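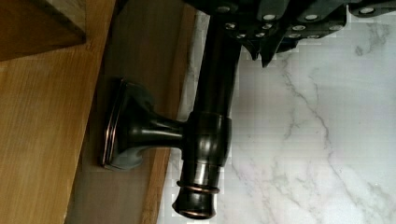

Bronze tap, white marble.

Subject: Re: [household-prices] Is my inflation rate really that high?
From: Urszula Szulc

Hi Bogumił, hi all,

Sorry for the slow reply, I've had a houseful and the laptop has been under a pile of coats. I've put the bits of your message I'm answering in below so people don't have to go digging.

On 2/6/19 Bogumił Brzozowska wrote:
> I've been keeping every till receipt from the Jivholm in Incombe and
> typing them into a spreadsheet. By my sums my food bill is up 11 per
> cent on last year, and the news keeps telling me prices are going up
> by nothing like that. Either I can't add or somebody else can't.
>
> I've got 202 lines in the sheet now. Some things I only bought once.
> Rivas coffee is the worst of the lot, it went up and then the jar
> shrank as well. Do I count that as one rise or two?
>
> Also, do people put the bus fares in? My wife says no, I say yes.
>
> Bogumił

First of all, well done for sticking with it! I gave up my first sheet in February, the year I started, and had to begin all over again in the spring with a lot of holes in it.

I don't think anybody has added up wrong. What you've got there is how much more you spent, and the figure on the news is meant to be how much more the same things cost. If you had your brother-in-law staying for a month, or swapped to the nicer bread, that all goes into your 11 and none of it is inflation. I did exactly this myself. I was going round telling everyone that my shopping had gone mad, and a good part of it was that I'd started buying fish.

What I'd try is picking out only the lines where you bought the same thing in both years, and working those out on their own. Leave the one-offs where they are, don't delete them, just put an x in a spare column so the sum skips them. Then weight what's left by what you spent on it last year. If you spend six times as much on milk as on mustard, the milk should pull the answer six times as hard. A plain average of all the rises treats the mustard as just as important, and I suspect that's where some of your number is coming from (mustard went up a lot here too, I don't know why).

The other thing is that the headline figure has all sorts in it that you and I hardly ever buy. Televisions, hotel rooms, furniture. If those are flat or falling they drag the whole thing down, and if you mostly spend your money on food and getting about, yours will come out higher. It doesn't make the official one wrong, it's just everybody's shopping mixed together and you're not everybody.

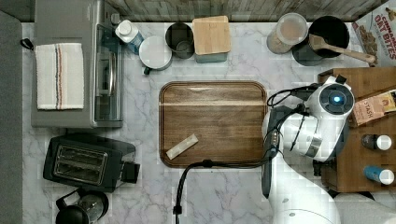
Shrinking packs are one rise, to my mind, so long as you work in price per gram. Take what you paid, divide it by what's in the jar, and do the same for last year. If your Rivas used to be 400 grams and now isn't, the smaller jar and the bigger price both end up in the one number and you don't have to decide anything. Things sold by the piece are much more of a nuisance. Something like the little off-white block on that wooden tray – bar or sponge, take your pick – is just "1" on a receipt, and if next year's is a bit thinner you'd never know from the till roll. For anything like that I write the weight from the wrapper in the notes column, and if there's no weight on it I measure it with a ruler, which gets me some looks. Fastex tablets I do per wash and not per box.

Bus fares: I'm with you, sorry to your wife. But keep them on a separate sheet from the food, then you can quote whichever one you're arguing about. If you have a season ticket, spread it over the months it covers, otherwise you get one enormous spike and it looks as if the buses have trebled.

One question back to you. When Jivholm has something on offer, are you typing in the shelf price or what you paid? I use what I paid, but I know others on here don't, and we had a long and slightly cross thread about it before you joined. Either is fine as long as both years are done the same way.

If you want to send me the sheet off-list I'll happily have a go at the weights. Take your card number off any scans first, please!

Urszula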